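4.2 Keeping the simulated cell healthy

Most papers give their simulator a paragraph and move on. I'm going to spend a whole section on ours, mostly because I lost a good part of February to it and I'd like the next person to lose less. The cell is called Plullach, after nothing in particular, and it has two arms, one table and a very small stock of objects. All of it runs in Prokcombe, our in-house scene manager, which loads the arm models, places the objects and records the views. I was the one on maintenance duty for the whole study, with Sevim Oral checking my changes before they went into the shared copy.

I say "maintenance" on purpose. People laugh when I talk about servicing a cell that has no grease in it, but the simulated one drifted out of shape just as surely as the real cell over at Utdale does. Somebody edits a joint limit to get a demo through, somebody else swaps a finger mesh, and three weeks later the two hands don't agree about where the table is. So we treated it like hardware. It has a log, it has a morning routine, and you don't get to run a collection until the routine is done.

The routine starts with a bare setup: one ball and nothing else to grasp. I open the low view first because it's the least forgiving one we have. With so little of the arms showing, I can't get distracted by pretty wrist joints, and a wrong table height jumps right out against the floor grid behind it.

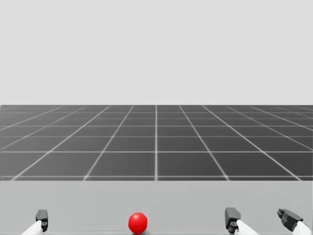

Figure 4. Low view with one red ball on the table and the gripper ends at either side.

What I want from this view is boring. The ball should rest on the surface with a bit of shadow under it, the far edge of the table should be level, and the hands should be well clear of the ball before anything is commanded. In the early builds the ball would settle a hair below the surface, and the first grasp of the day would fire it off toward the horizon - fun once, and then a real nuisance. The fix was to raise the contact stiffness for the ball and let the scene run for 260 steps before recording. I tried 20 first, which was wishful thinking on my part.

After that I move on to the view from the robot's own head, looking down between the arms. This one adds the box, and it's where I do the hand check. Both hands get sent to their open ready pose, and I compare the reported joint angles, left against right, with a small script. The ready poses are meant to mirror each other. If a pair of joints differs by more than the tolerance in the config file, the script stops and prints the joint name, and I go digging.

The script is good at angles and useless at anything else, so I still look. The shadows are a big help! A hand seen from above is hard to judge for height, but its shadow on the table slides away from it as it goes up, and after a few weeks I could tell a bad shoulder offset from the shadow before the script had finished. I don't claim that as a method. I also make sure the ball and the box have a clear stretch of table between them, so that a hand going for one has no excuse for bumping the other.

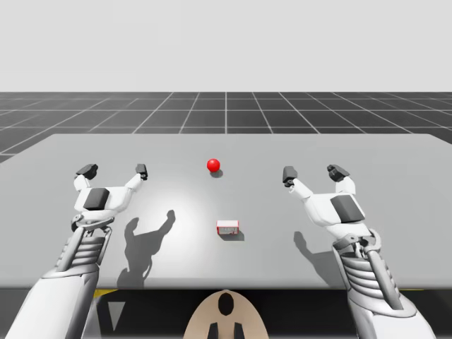
4.3 The right wrist fault

The one repair that deserves its own heading is the right wrist. Partway through the study, grasps on the box began to fail on the right side only. The hand would come down, turn, and then close a little too far toward the near edge of the table, so that one finger shoved the box before the other one arrived. The left arm, running the same motion mirrored, was fine.

I blamed the controller, of course. I spent days retuning gains that had nothing wrong with them (my apologies to Orbán, the planner we use, which I also blamed, loudly, in a group meeting). Sevim was the one who asked whether the hand frame and the finger meshes still came from the same export. They didn't. The right hand's meshes had been replaced and the frame hadn't, so every target was correct for a hand we no longer had. With the hand upright the error mostly pointed along the fingers and did little harm. Once the wrist rolled over to come at the box from the side, the very same error pointed across the opening, and that's where it hurt.

The repair itself took less time than lunch. I re-exported both hands from one source file, reset the frame, and cleared the cached collision shapes, which Prokcombe will happily keep using until you delete them by hand. Then I added a stop-before-close test to the routine. The right hand rolls over, comes in low with the box between its spread fingers, and holds there without closing. The left hand stays open and out of the way. We swap the ball color between test batches, so a green ball at the back of the table is as normal as a red one, and the test doesn't care which it gets.
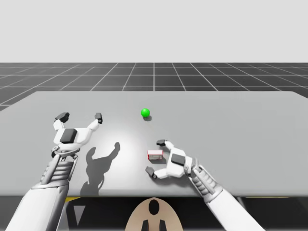 I run that test for 17 approach angles each morning, and I read the two finger-to-box distances off the log for each. They needn't be identical, but they shouldn't wander from one day to the next. Before the repair they wandered plenty. Afterward the spread stayed inside tolerance through the end of the study, and we kept all 544 episodes recorded from that point on. The earlier right-hand box episodes we threw out. It stung, but I couldn't find a way of correcting them that I'd have trusted in someone else's paper.

Two small habits came out of all this and are still in the log template. Any mesh change now has to name the frame file it goes with, and the person making it has to clear the collision cache in the same session and write down the time. Sevim also wanted a locked copy of the last known good cell, and I grumbled about the disk space and then used it twice within the month. The settings for that copy, along with the joint tolerances for both arms, are listed in the appendix.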